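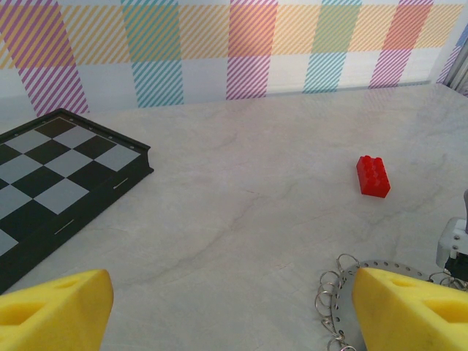
Ilídio Correia asked that the first item be the left arm, and that the brick and chessboard tasks wait until it was dealt with. This was agreed.

Minutes, handling cell review, Surkside workshop, 24 September 2021

1. Left arm fault
The left gripper stopped holding during the key ring task. The controller logged a grip force error, code 171, and the arm went on to the next move instead of stopping. A ring was pulled sideways before the operator reached the stop button. No one was hurt. The arm was powered down and the rings were checked for bent ends.

The same code came up twice in July and was cleared both times without a report. The meeting agreed that this should not have happened. From now on any 171 goes in the fault book before the cell is restarted, whoever is on.

2. Cause
Two possible causes were discussed. The foam fingers have passed 2000 cycles, which is the point at which we said we would change them — the count stood at 2390 when the arm stopped. The other is the force limit, which was raised in the last Jeleson update and not put back. Nothing has been ruled out. Sadowski have been sent the log and have not yet replied.

3. Handover between grippers 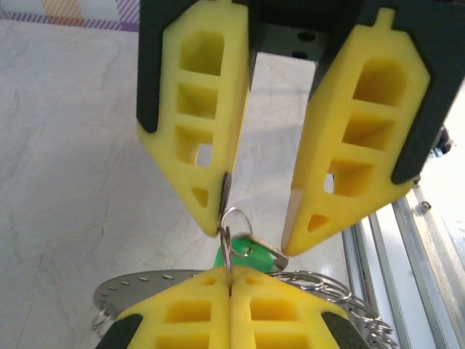 Tuva Vik said the handover was the part that worried her, because with both grippers closed on the same ring assembly a slip on one side puts the whole load on the other. She did not want it run again at full speed until the force error stops both arms. At present it stops neither.

There was some discussion of whether a slower handover would hide the fault. It was agreed to run it at 20 percent speed, with one person at the stop button and no one reaching over the table while the arms are live. Hands stay outside the rails, including for dropped rings.

The key tag is to stay on the ring for these tests so that runs can be compared. Rings with bent ends are to be thrown out and not put back with the others.

4. Spare parts
There is one set of foam fingers left in the drawer. Tilex quoted for more in July but the order was never placed. To be placed this week. The old fingers are to be bagged and kept until the cause is settled.

5. Actions
Correia: put the force limit back to the earlier value, change the fingers on the left arm, place the Tilex order.
Vik: write the change so that a 171 stops both arms, and test it with no load first.
Correia and Vik: chase Sadowski about the log.

The cell stays locked out until the first two are signed off. Brick and chessboard tasks carried over to the next meeting.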